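Home Notes: Trash bags, bins and a hook on the wall

Most of the trouble people have with a trash can comes from the bag. It slides down inside, it traps air underneath, or the roll of spares is three rooms away when you need one. All of it can be fixed for the price of a stick-on hook.

Put the hook on the wall directly over the can. Wipe the paint with rubbing alcohol, let it dry, press the hook on hard and then leave it alone for as long as the packet says. People skip the waiting and then blame the hook. Mine went up in July and has not moved.

Hang the next bag from the hook, already separated from the roll. Twist the top into a loose knot and loop it over. A loose knot comes off with one pull. A tight one ends up being cut with scissors and you lose the top of the bag.
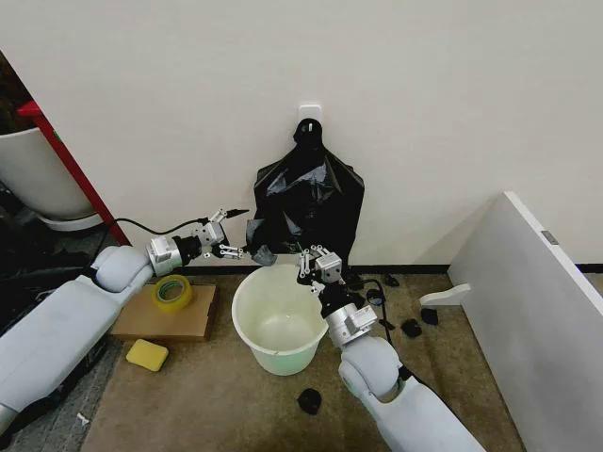
Wilson Henao wrote in to say he tried the hook in a rented place and the paint came off with it when he moved out. He now warms the strip with a hair dryer for a minute and pulls it straight down along the wall, slowly. He also asks whether the hook will hold a full bag. It will not, or not for long. A small adhesive hook is for the empty spare.

Choosing the bag size

Measure around the rim of the can with a piece of string, then halve that number. The flat width of the bag should be a little more than that half. If it is the same or less, the bag will go on but split at the fold the first time something heavy drops in. If it is much more, you will be forever pulling it back up.

For height, measure the can and add 5 inches for the part that folds over. Add the width of the base too if the can is wide and low.

I have used Lolero and Gesar bags and could not tell them apart once they were on. Benkirane bags are a bit thicker and I keep those for yard waste. The big carton I bought had 207 bags in it, and it lasted over 2 years.

Opening a bag that sticks to itself

Thin black plastic clings, and the opening is hard to find. Rub the edge between damp fingertips until the layers slide. Then take hold of one corner and pull it out to the side while the rest is still hanging from the hook. The hook acts as the second pair of hands. Once there is a gap, take the bag down and swing it through the air once to fill it.
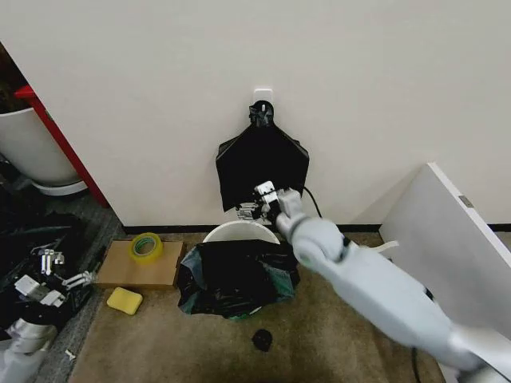 If the bag still will not open, check that you have the right end. The sealed end has a line running across it, and on some bags it is a faint one. I have spent longer than I would like rubbing at the wrong end.

Getting the bag to stay put

Fold the top edge over the rim, evenly all the way around, and push the bag down to the base with your hand. If air is trapped underneath, lift one side of the fold, press down, and fold it back. With a loose bag, gather the slack at one side, twist it and tuck it under the fold.

A wide rubber band around the outside also works. So does a strip of packing tape, though it leaves a gum on the plastic.
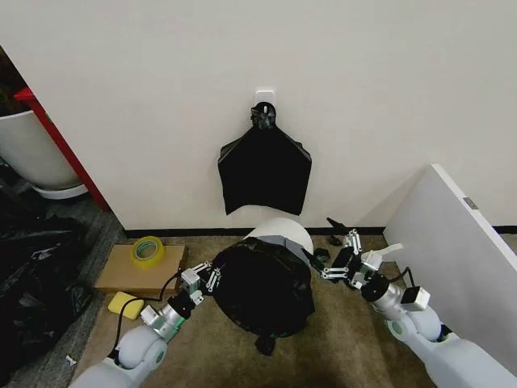
Before a new bag goes in, wash the can. I do mine every second bag and leave it upside down outside until it is dry. Dish soap and warm water will do for most things, and baking soda if it smells. Keep one sponge for this job only. A yellow one like that on the carpet is easy to tell from the green ones I use at the sink, and it never goes back to the kitchen. For tape gum on the rim, rub in a little cooking oil, wait 7 minutes and wipe it off with the soapy side.

A folded sheet of newspaper at the bottom, under the bag, takes care of small leaks. Change it when you wash the can. Fistano sells a shaped pad for the same purpose, but newspaper does it for nothing. 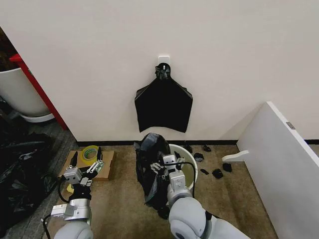 Dayton, Ohio - Thursday, November 12, 2020

An addition on scraps. Torn corners and split bags pile up around any can, and they are worth picking up as you go, particularly with a baby or a cat in the house. Bags that are only torn at the top can be used again in a smaller can. Push the rest into the bag that is going out.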